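Household robots get a rulebook, and it starts with the washing-up

Robots that work in kitchens should be made to prove they can handle a sponge before anyone lets them near a knife, according to a new code of practice published in April by the standards group Berus.

The code runs to 54 pages, four of them on sponges. It applies to arms and grippers used in homes, canteens and care settings, and has been signed by three manufacturers so far, Prullow and Vutis among them. It is voluntary, so a firm that ignores it faces no penalty beyond being left off a list on the Berus website.

Much of the text deals with what the authors call "soft and doubtful objects". Cups and plates have had test methods for years. Cloths, sponges and half-empty bags of flour have mostly been left to the good sense of whoever was running the demonstration, and that person has usually chosen a cup.

Under the new rules, a maker claiming that its machine can clean must report 100 grasps in a row on the same kind of object, including the ones that went wrong. Choosing the best 100 from a longer afternoon is specifically forbidden, in bold type, which suggests the drafting group had somebody in mind.
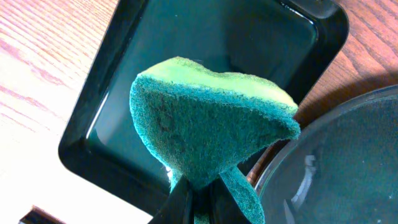
Grip force gets a chapter to itself. A sponge will put up with almost any amount of squeezing, and the code regards this as a problem. A robot that has learned its manners on foam may bring the same enthusiasm to a wine glass, so results from soft objects can no longer be quoted as evidence of a gentle touch. Makers must state the force used, the shape of the fingertips and whether the object was handed to the robot or picked up from a surface.

There is also a section on hygiene. Fingers that have touched a scouring pad must be cleaned before they touch food, and the cleaning must be written down. Anyone who has shared a kitchen will recognise this as a higher standard than the one applied to people.

Berus received 1,069 comments on the draft, a record for the group. The longest argument was over the word "clean". One camp wanted it to mean that dirt had been removed. Another felt this was a heavy burden to place on the industry at such an early stage, and proposed "wiped". The published version uses both, with a table explaining the difference.

Vutis said it welcomed the code and would be applying it to its next kitchen arm. Prullow, whose publicity films have until now featured a spotless worktop and a single lemon, said it would publish its first full set of figures before the end of the year. Majimbun has not signed. The company said it supported the aims of the document but had concerns about the 30-second limit for letting go of an object when told to, which it described as "ambitious".

The limit stays in. Berus had first suggested ten seconds.

Testing houses can start using the code straight away, and machines already on sale are exempt until their next major software update. A second part, covering drying up, is out for comment in the autumn. Tea towels have been given a working group of their own.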